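Folding by Hand, Folding by Tool: Automation and Work at a Garment Care Contractor

Print this page | E-mail this page

1. Background

This report was written for the work placement unit. I spent the placement with Erkamwood, a contractor that washes, dries, folds and returns clothing for households and for two short-stay lodging operators. The company has 40 employees on its books, most of them part time. Over the past year it has put money into automated folding, and part of the work now involves people handling clothes with gripper tools so that their movements can be used to train the machines. My question was simple: what does this change for the people who used to only fold?

I talked to staff during their breaks and read the task sheets they are given. I also tried the hand-held gripper myself for three short turns. My placement supervisor was Soudabeh Esfahani, who runs the folding section. Patricio Durán, a folder of long standing, let me follow his shifts.

2. The work before

The main plant is in a building that dates from 1960. Sorting and washing are downstairs. Folding used to be done at long tables upstairs by a crew of six, each of whom looked after one class of item. Shirts and trousers went to the quicker folders. Coats, robes and anything padded went to whoever had the patience for them.

Pay was by the hour with a small bonus for each full cart. Several people told me the bonus mattered more than management thought. A folder who knew the carts could fill one with towels in very little time, so towels were popular and coats were not.

3. What was introduced

The first purchase was a flat-item folder from a supplier called Moradi. It takes towels, sheets and pillowcases and needs one person to feed it and one to check the stack. It replaced most of the towel work. No one was let go, but two people who left were not replaced.

The second change was the gripper work, which goes under the project name Jalerer. A worker holds a gripper with two fingers and does ordinary handling jobs with it: picking up a sleeve, straightening a waistband, turning a garment over. The tool carries a camera, and the recordings go to the team building the software. Some of this is done at the plant and some in furnished rooms and homes, where the clothes lie on beds and the light is whatever the room has.

The task sheets are short. One that I copied down reads: "Take hold of the garment at an edge or gathered part. Lift or pull. Let go before moving the hand away. Do not use your free hand unless the sheet says so." A full set has 108 entries, and a worker is not expected to finish it in one shift.

4. Handling soft clothing

Staff agreed that soft, bulky clothing is the slowest part of the job. A towel has four corners and it is plain where to hold it. A coat has sleeves that twist, a collar or hood that stands up, and a body that slides when one part is pulled. Stretchy waistbands are awkward in a different way, as the cloth gathers up between the pads and it is hard to tell how much has been caught.

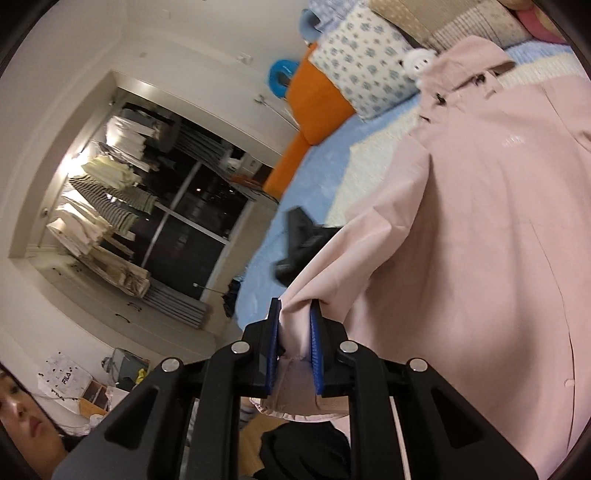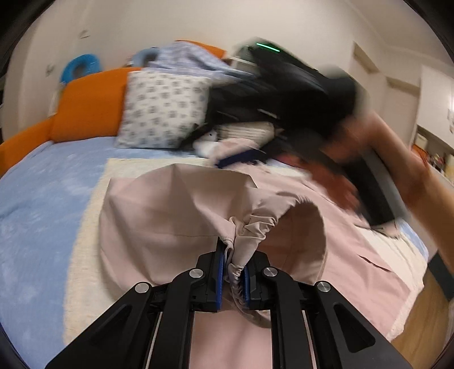 Figures 1 and 2. Pink clothing held between the blue pads of a hand-held gripper, on a bed. Figure 1: coat sleeve. Figure 2: elastic waistband.

In my own turns I found that I wanted to use my other hand all the time. With fingers you feel the thickness of the cloth before you lift it. With the gripper you have to look, and my wrist was tired after the second turn. Patricio said the tiredness eases after a couple of weeks but that he still takes his breaks on time, which he did not always do at the tables.

5. What it changed for the workers

Pace. There is no cart to fill, so there is no bonus. Gripper work has a higher hourly rate instead. For the slower folders this is a raise. For the fastest two it is a small cut, and they said so at a staff meeting in March. The company now lets them split their hours between the tables and the gripper work.

Skill. The folders know a lot about cloth that had never been written down. Soudabeh asked them to go over the first version of the task sheets, and they threw out several entries as things no one would do with a real garment. Patricio was pleased to be asked. He also said, more than once, that he would like to know who owns what he shows the machine.

Place. Working in furnished rooms means travel, and the travel time was unpaid at first. It is paid now. Some workers like getting out of the plant. Others miss the talk at the tables and find it lonely work, even with a second person there.

Privacy. The camera on the tool can take in whatever is nearby, including belongings and faces. Workers sign a consent form. I read it and thought it was clear about storage but vague about how long recordings are kept. I raised this with Soudabeh, who passed it on to the Herkico office that handles the paperwork. I had not seen a reply when the placement ended.

6. Worries about the future

Most of the people I spoke to expect that a machine will fold shirts at the plant before long. They were less sure about coats. One woman near retirement said she did not mind. A younger folder said he felt he was being paid to train the thing that would take his place, and he has started a night course in machine maintenance — partly paid for by the company, though the form for it was hard to find.

Management's position is that hours will move from folding to checking, mending and delivery. This may be right. I could not find a written plan that says how many hours or for whom, and I think the staff should have one.

7. Limits of this report

The placement was short and I mainly saw day shifts. I did not speak to anyone from Moradi, and I had no access to the software or to results from it, so I can't say how well the machines learn from this work. People may also have been more polite with a student than they would be with each other.

8. Suggestions

Put the retention period for recordings on the consent form. Keep the mixed shifts, at least until the pay question is settled. Credit folders by name, if they agree, on task sheets they helped to write. Post the training subsidy form in the lunch room.

Contact the placement office | Copyright remains with the student author | Back to top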